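Speaker notes - "Do Tidy Rooms Make Tidy Minds?"
Sérgio Amaral, Aguiar evening series, February
20 minutes, questions after

Slide 1 - Title

Thank them for coming out. Say up front that I'm not selling a method and there is no book table at the back.

Ask who has been told, by a boss or a parent, that a messy desk means a messy head. Wait for hands. Then ask who was shown any evidence for it. Wait longer.

Slide 2 - Where the claim comes from

Mostly from people who sell boxes. The Holtar catalog says clutter "drains focus" and gives a footnote. I followed the footnote. It goes to a survey of Holtar customers, 12 questions, and the first one asks whether they feel better since buying the boxes. Read that question out slowly.

Don't get mean here. Last time in Sernitz I got mean and lost the room for 3 slides.

Slide 3 - What counts as clutter?

Main problem with the whole field, in my view. Every study picks its own meaning. Some count items on a surface. Others ask people how they feel about the surface, and then act surprised that people who hate their desk are unhappy at it.

Leave this one up and let them argue. Stray toy, yellow cloth, crumbs on the floor, an empty wire basket hanging at the back. Is it a mess? Ask for a score out of 20 and write the lowest and highest on the board. The gap between those two numbers is my point, so don't explain it to death.

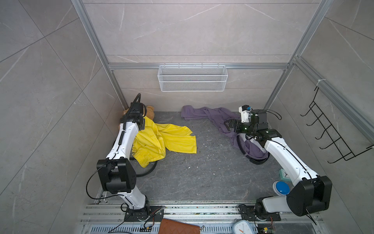

Slide 4 - The Dulby office trial

Dulby moved one floor to clear desks and left the other alone. Managers reported better work on the clear floor. Fine, but:

- the managers knew which floor was which
- the clear floor also got new chairs
- it ran for 2 months, and the second month had a holiday in it

I wrote and asked for the raw numbers. Still waiting. (If somebody from Dulby is in the room, be nice, ask them again.)

Slide 5 - What I'd accept

A trial where the person scoring the work hasn't seen the room. Same chairs. Longer than one season. I would change my mind for that, and I should say so out loud - people assume I keep a filthy house and am defending it.

Slide 6 - Close

Clean up if you like it clean. Just don't let anyone grade your thinking by your desk.

Skip slide 5 if we started late. Water is under the lectern.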